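Section 4: Sidewalk Practice Runs (Simulator)

Before your Doltura carries anything down a real sidewalk, I want you to run it through the virtual streets that come with the Ukwood map pack. I wrote this section after doing the whole thing myself over a very long Thursday, so it has my notes in it as well as the official steps. Get a coffee, it takes a while to load.

The errands map has crossings, long straight walks and all the usual curbside clutter. Get to know these views, you'll be looking at them a lot.

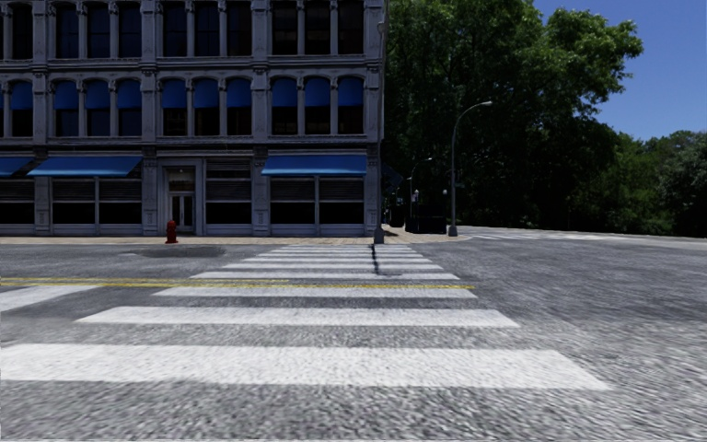
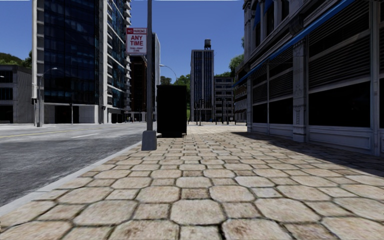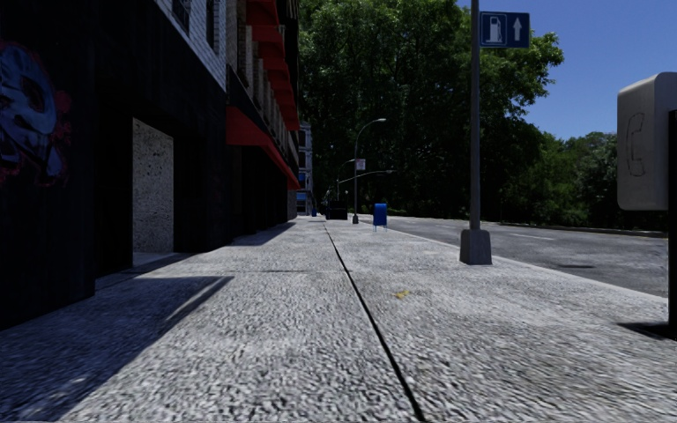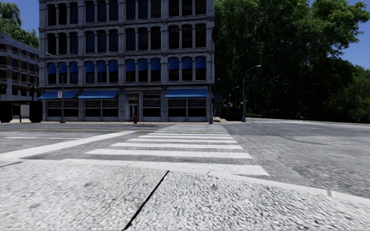

Fig. 4-1. Simulated street views, errands map. First and last: crosswalks. Second and third: straight sidewalk.

4.1 What this section is for

People buy one of these hoping it'll walk to the store, pick up the bread and come home while they do something nicer. Can it do that yet? Partly! The walking part is pretty good now. The picking up is still you, or a kind person at the counter who puts the bag in the bin and closes the lid. Inside the house it's slower going (see Section 7 on laundry, and please lower your hopes before you read it). So I treat the errand as the chore it's closest to being useful for, and the simulator is where you find out how close.

4.2 What you need

The base unit, docked and charging. You don't need it to move for any of this.
A computer with the Elport desktop program installed.
The Ukwood map pack, which takes up 1,850 MB. Check your free space first. I didn't, and had to start the download over.
A wired connection between the dock and the computer.

4.3 Loading the map

1. Open Elport and wait for the dock light to turn solid green.

2. Choose Maps, then Ukwood, then Errands. The first load builds all the textures and it can look stuck near the end. Leave it alone.

3. When the street shows up, set View to Robot Height. You can use the taller view if you like, but Robot Height is the one that teaches you something, especially on the rough concrete sidewalks where a mailbox or a trash bin way down the block looks tiny.

4. Set Speed to 3. The scale goes higher, and I know you want to, but 3 is what you'll use outdoors in your first weeks.

Note: the pavement close to the camera can look smeary on some graphics cards. It doesn't affect the run. If it bugs you, turn Ground Detail down one notch and it'll at least be evenly smeary.

4.4 Straight sidewalk run

5. Pick a start point from the list marked Straight. The beige tile block is the friendly one. The gray block with the red awnings is harder in my experience, I think it's the shadow from the building.

6. Press Drive. The unit will choose a line and stick to it. Keep your hands off unless it stops for longer than it takes you to get annoyed.

7. Watch how it handles things standing near the curb. On the tile block there's a sign pole on a square concrete base (NO PARKING ANY TIME, you can't miss it) with a tall black box just behind it. You want a smooth pass with plenty of room. If your unit wiggles back and forth beside the pole, stop the run and go to Clearance under Settings. Raise it by one step and try again.

8. On the red awning block, look for the little yellow speck on the right-hand slab. Mine stopped dead for it the first time, like it had met a wall. If yours does that too, turn Small Litter to Ignore.

Caution: set Small Litter back to Slow before you go outdoors. Ignore is fine in the simulator, where a scrap is only ever a scrap. On a real sidewalk it could be somebody's keys, or glass.

4.5 Crosswalk run

This is the part I'm fussiest about.

9. Choose a start point marked Crossing. Both of the crossings in Fig. 4-1 face a pale gray building with blue awnings, and there's a small red fire hydrant on the far sidewalk. I use the hydrant to check my aim, it's so easy to spot.

10. Press Drive and let the unit roll to the near curb. It should stop there by itself and ask you for permission. If it doesn't ask, end the run right away and reset your crossing permissions (Section 2).

11. Look both ways with the on-screen camera. Yes, even when the road is empty. You're practicing you as much as you're practicing the robot.

12. Press Allow. The unit crosses the stripes and should come up onto the far sidewalk without drifting.

13. Repeat from the other Crossing start point. You'll be coming at the stripes from a different position, and a unit that does well on one can be wobbly on the other.

Warning: Allow means you have checked the road. The unit does look for cars too, but it is not good enough to be the only one looking. Do not press Allow from another room, and do not let kids press it.

Note: if the stripes are worn, the unit may hesitate partway over. A short pause in the simulator is okay. Lots of long ones are a sign that your camera needs recalibrating, and I'd do that before anything else in this section.

4.6 Reading your score

14. After each run Elport saves a report under History. The top number is out of 546, and no, I don't know why they picked that either. Mine started out embarrassing and got better once I fixed Clearance.

15. Open the Stops tab. It lists every spot where the unit quit moving and what it thought it saw. Read these! They're far more useful than the score, and some of them are very funny.

16. Turn on the Gape overlay if you want to see how wide a gap the unit thinks it needs. Set it to 200 for practice. If a gap lights up orange, the unit will wait for help when it gets there.

4.7 When to go outside

I'd go for it once you've had clean straight runs on both sidewalk blocks and clean crossings from both start points, all at Speed 3. Then start with your own block, in daylight, walking next to it. Don't send it for groceries. Put a library book in the bin, go to the corner and come back.

The simulator won't get you ready for everything. A quiet virtual street is a whole lot easier than the sidewalk outside a school at three o'clock, with dogs and scooters and people who want to pet the thing. Rain is its own subject and has its own map, covered in Section 5. If you bought your unit in November like I did, you may want to skip ahead to that one first.

Next: Section 5, Wet Weather Map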